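Setiawan Law Group Opens Records Practice for Employment-Based Immigration Petitions

3 min read

Setiawan Law Group has formed a practice unit dedicated to record retention and audit response for employers that sponsor foreign workers. The unit began accepting matters in July and is led by partner Katalin Fodor, who joined the firm from Pliralura LLP. It will operate from the firm's Zorkmont office.

The unit will advise on three categories of records: employment eligibility verification forms, public access files for specialty occupation workers, and supporting documents for permanent labor certification. Each category has its own retention period and its own rules on who may inspect the records and on how much notice.

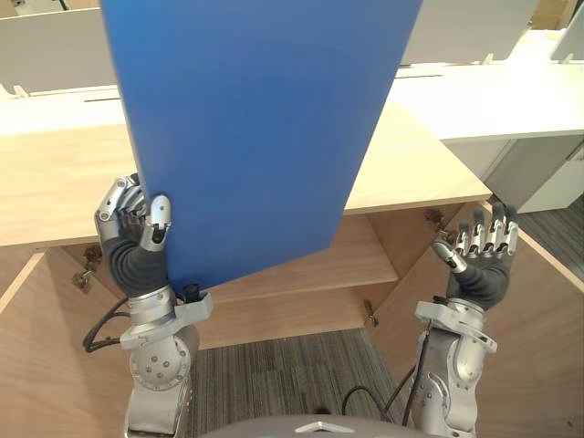 Retention rules are simple to state and often hard to apply after a merger, an office move or a change of payroll vendor. A company that acquires another may take on its verification forms along with any errors in them, and must decide whether to keep those forms or complete new ones. The unit will review such transfers before closing where possible. Its reviews cover paper as well as electronic systems, so an open wooden cabinet in an office falls within the scope of an engagement in the same way as a document server. Clients receive a written schedule listing each record type, its location, the person responsible for it and the earliest permitted date of destruction.

During a pilot phase, the firm examined 3,079 verification forms for employers in manufacturing, health care and food distribution. Of these, 993 required a correction or an explanatory memorandum. The most frequent defects were missing dates in the employer section and late reverification of work authorization.

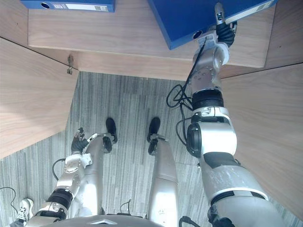 Practice Unit Leadership

"Most of the defects we saw were technical and could be corrected with a dated, initialed entry," said Fodor. "The correction has to be visible. Backdating a form creates a larger problem than the one it was meant to fix."

Fodor has practiced immigration law in both private and in-house settings. At Pliralura LLP she represented employers in administrative audits and handled appeals of civil penalties. She will be assisted by two associates and by senior paralegal Wahyudi Ginting, who will manage intake and document indexing. Indexing will be performed in Reltine, the firm's matter management system.

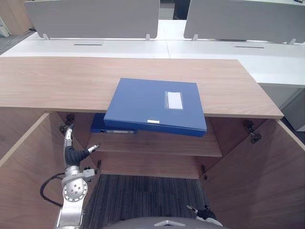

Engagement Terms

Initial reviews are offered at a fixed fee based on headcount and number of work sites. Audit response is billed separately. Employers that have received a notice of inspection should contact the office immediately, as the response period is short and begins on service of the notice.

Media and intake inquiries may be directed to Wahyudi Ginting at the Zorkmont office.

Recent News

Setiawan Law Group Adds Evening Hours for Naturalization Clients
Client Alert: Remote Document Inspection Procedures
Prevailing Wage Requests: Filing Checklist for Employers
Firm Relocates Zorkmont Reception to Second Floor

© Setiawan Law Group. All rights reserved. Attorney advertising. | Contact | Back to top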